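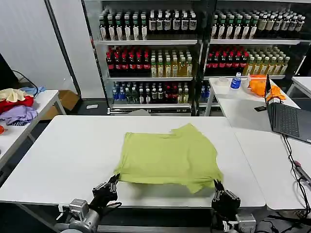 When Kadri Rimkutė took over as director of member programs at Drirnness in April, the organisation had 23 people waiting for a supervised strength class and no room in the timetable to take them. Drirnness operates a not-for-profit community fitness centre in the suburb of Paron, and its classes for older adults have long been its most heavily booked service. She spoke with us about the revised program, the introduction of individual assessments and the changes members will notice at the front desk.

Ms Rimkutė began her career as an exercise physiologist and spent several years in hospital rehabilitation. She describes the move to a community centre as a change of pace.

"In a hospital you see a person for six weeks and then they are discharged," she said. "At Drirnness we have members who have attended the same class for nine years. The question of what they should be doing next had not been put to them in some time."

The answer, in her view, lay in the assessment process. Under the former arrangement, a new member completed a health questionnaire and was placed in whichever class had a vacancy. Under the new one, each participant in the older adults' stream meets with an instructor for 37 minutes, a figure Ms Rimkutė acknowledges is an odd one.

"We trialled half an hour and it was too short. We trialled three-quarters of an hour and the instructors could not reset the area before the following appointment. Saulius worked out the interval on paper and we have kept to it."

Saulius Pärn, the centre's senior instructor, conducts most of the assessments. They cover balance, grip strength, a timed rise from a chair and a conversation about what the member would like to be able to do. Mr Pärn said the conversation generally took the longest.

"People tell you they want to be fitter, and then after a while they tell you they want to carry the shopping up from the car park in one trip," he said. "I can write a program for the second one."

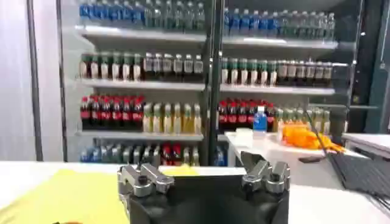
To date, 152 members have completed an assessment. Ms Rimkutė said a number of them had moved to a more demanding class as a result, while others had been offered a smaller group with closer supervision. She was frank about the reception this received.

"Some members were unhappy to be separated from friends. That is a fair objection. A class is a social occasion, and we had not given that enough weight in the first round of letters." The centre has since scheduled the two groups at the same hour, in adjoining studios, so that members can arrive and leave together.

The program has also required new equipment. Zuleica Tavares, who manages the centre's facilities, oversaw the replacement of the fixed-weight machines in the Ramasamy studio with adjustable cable stations. The old machines started at a resistance that many participants found too heavy – particularly for shoulder work – and the new stations can be set in much smaller steps. Ms Tavares said the flooring had been the more difficult part of the project, as the original surface had to be lifted in sections while classes continued next door.

Fees for existing members will not change this year. The assessment is included in the cost of membership, and casual visitors may book one separately through the front desk.

Asked whether the model could be extended to the centre's other programs, Ms Rimkutė was cautious. Drirnness has 700 members in all, and the present staff could not assess every one of them on the same basis. A shorter version is being prepared for the lunchtime circuit classes, under the working title Brirkum, and Mr Pärn is training two further instructors to deliver it.

"I would like to see how the members are going at their second assessment before we promise anything to anyone else," she said. Those follow-up appointments are booked six months after the first, and reminders will be sent by post as well as by email.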